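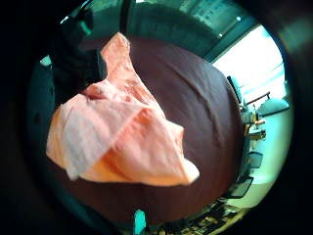 **Stirkport Tenants' Group – minutes, Dec 19, 2020**

Present: Ans Jansen (chair), Teun Dierckx, Annelies Brouwer, Arnout Maes. Josefien Baert took notes. February minutes approved, with one spelling fixed.

**1. Laundry room prices**

Mirkora wants to move us to a card system. Their letter promises "lower costs for most users." Teun asked which users. The letter doesn't say. There is also a setup fee of 300, which the letter puts on page 2 in small type.

Arnout thinks cards would end the arguments over coins. Ans said we heard the same about the booking sheet, and we still argue about the booking sheet.

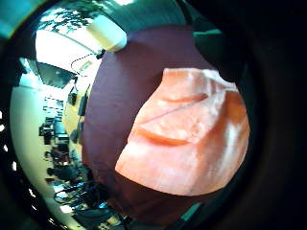
*Pink on dark maroon.*

No vote taken. Teun will ask Mirkora for real prices per wash, in writing.

**2. Heating in the stairwell**

Olov came back with a quote of 190 for a new thermostat. Annelies doubts the thermostat is the problem – the last one was replaced too, and the top landing stayed cold. She would like someone to look at the radiator first. Arnout said Olov has already looked. Annelies said he looked at it from the stairs.

Agreed: ask for a proper check before paying anything.

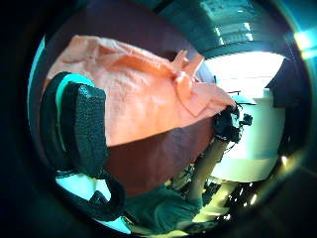
*Salmon-pink cloth, loosely draped.*

**3. Kakakhel bike shelter**

The brochure was passed around. It says the shelter "pays for itself." Josefien asked how a bike shelter pays for anything. Left open. The deposit is 200 and can't be refunded, so Ans won't sign until we see one standing outdoors somewhere.

**4. Other business**

Teun repeated his complaint about the front door closer. Noted again.
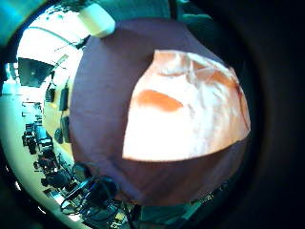 *Peach patch with an orange mark, on purple fabric.*

Actions: Teun – letter to Mirkora. Annelies – Olov, radiator. Ans – Kakakhel, address of a finished shelter.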